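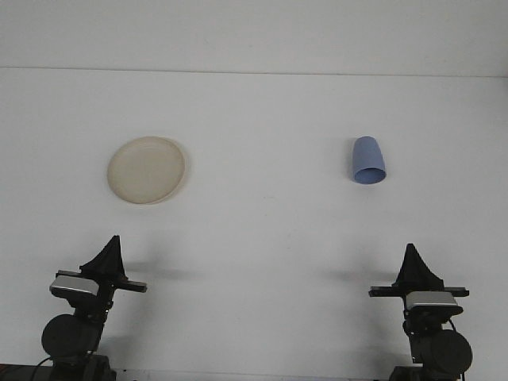 ntunstall wrote:
Disagree with the opening post. Glaze crazing on a plate that old comes from an expansion mismatch between glaze and body, and no dishwasher setting is going to cause it or cure it.

kilnshelf_9
My opening post said the dishwasher speeds it up. Detergent and heat get water into the body through the foot ring, the body swells, the glaze goes into tension. Our Horkau set has had 186 cycles by the machine's counter and the lines started in June.

ntunstall wrote:
Moisture expansion needs a porous body. What is the absorption? Boil a plate, weigh it before and after.

kilnshelf_9
No scale good enough at home. I use these with plastic cups every day and only care whether they stay food safe.

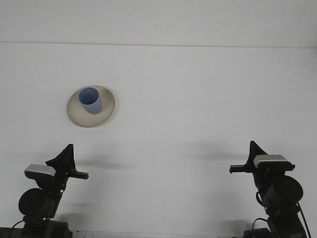 The set came from the Istport outlet, sold as stoneware, no absorption figure on the box. Unglazed foot on every piece.

hlanglois
"Stoneware" on a box means very little. I test by putting 20 drops of ink on the foot and wiping after a minute. If it stains, treat it as earthenware and wash by hand.

ntunstall wrote:
Ink shows that it's porous. It won't give you a number.

hlanglois
He doesn't need a number to decide how to wash a plate.

kilnshelf_9
Foot stained dark. Hand washing from now on. Is 100 C in the oven enough to dry them out?

ntunstall wrote:
It will drive off free water. The chemically bound part stays, and so do the cracks.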